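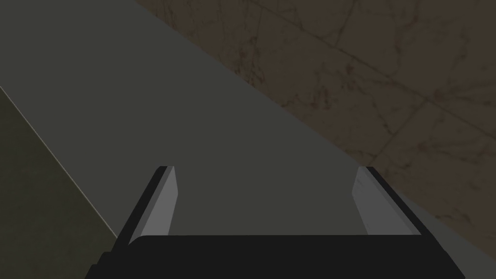
Teaching a simulated arm by remote control, the slow and friendly way

I get asked a lot how to record demonstrations without wanting to throw the controller across the room, so I've written down what I do. You'll need a simulator with an arm and a gripper in it, some sort of hand controller (I use an old Koo with two thumbsticks), and a quiet hour or so. My recorder is Nallovum, but any recorder that saves the arm's position and the gripper state together will do.

Getting set up

Start with the gripper open. I put the open command in my reset script, so every take begins the same way, and it's one less thing to think about. Then set your speed. Nallovum gave me full speed out of the box and it was horrible, like steering a shopping trolley on ice! Turn it down to a third and leave it there for your first session.

Pick your view next. I drive from the wrist view, looking out past the fingers, and it's lovely for lining things up but rubbish for judging height. Over a plain grey worktop you get hardly any clues at all, so I keep a side view open in a small window and glance at it on the way down. Seul-gi Ki drives the whole thing from the side view and gets on fine, so try both.

Check your directions before you record anything. Push the stick left and see which way the picture slides. In the wrist view the table edges can run off at a slant, and "left" on the stick may be left for the robot base and something else entirely for you. There's a setting for this – mine's called "move relative to hand" – and I'd switch it on.

Your first take

Press record, wait a beat, then move. Go across first, at a comfortable height, and stop. Come down and stop again. Close the fingers, count to two, and lift straight up. Those little pauses feel daft, but keep them short and keep them the same each time. When I dawdled, the trained arm dawdled too, and hung there over the table as if it had forgotten what it came in for.

If you fluff it, bin the take. I used to save the wobbly ones and promise myself I'd trim them later (I never did). Mingxuan Tang went through my February folder and found over 513 takes, a good many of them just me missing and having another go.

Vary where you start, too. Nudge the arm a bit between takes, and move the object about if your task has one. I change things after every 6 takes and stop for tea when my thumbs get sore.

Playing it back

Always replay a few before you train. Load the take, hit play and watch the fingers. If they close early in the replay, your gripper signal is probably being saved out of step with the arm, and in Nallovum you fix that under Timing, then "lock to arm clock". Save, reload the take and play it again.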